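The Ten-Second Habit

Gym etiquette, again. Yes, again. June is when the new members flood in and the benches start to suffer.

At Clukum, a basement gym with 300 members and 3 flat benches, the rule is taped to the mirror. Wipe it. Before AND after. Most people do the after. Hardly anyone does the before.

Vinyl-type covers hold up fine if you keep the sweat off. Leave it and the seams go first — then the foam, then the smell. A new pad from Flondum took 40 days to arrive last time, which is forty days of one less bench and a lot of sulking by the rack.

What to use? Terry towel, a mild spray, not bleach. Spray the towel, not teh bench. Fold it, flip it, keep going. Get the head end properly, that's where hair and faces go.
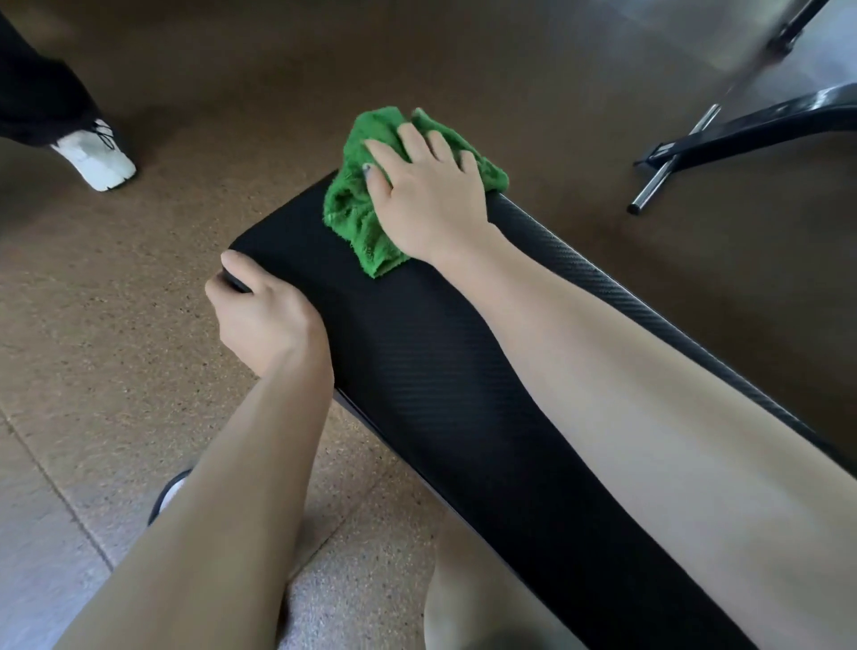

Lizelle Steyn

Hold the corner with your free hand and lean into it. Textured covers need the extra push, grime likes to sit in the weave. Then the edges, then the underside of the lip where everyone grabs. Towel goes in the wash the same day — hot, no softener. Softener kills the soak.

Next month: chalk, and were it ends up.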